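Budget for the hands, too

Every October my inbox fills up with the same question from people who run small labs: which robot arm should we put in next year's budget? I love getting these letters, I really do, but most of them spend 40 lines on the arm and one on what goes at the end of it.

When we started planning our own bench at Welano, I did the very same thing. I had the arms priced to the dollar and had set aside 600 dollars for cables, mats and "other." The hands were in "other." You can guess how that meeting went!

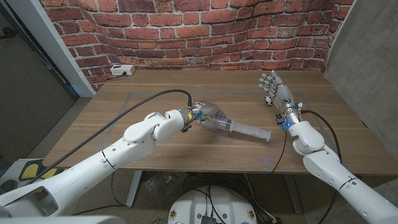 A syringe held over the table, with the second hand open beside it.

A syringe is a humbling thing to shop for. It's slim and light, and half the job is done by a part that slides. So please, before you sign anything, write down 5 objects you handle every day and ask the seller to pick up each one - yours, from your own drawer. Then leave a line for replacement fingers and another for cables, and if the money runs short, buy the arms a year later.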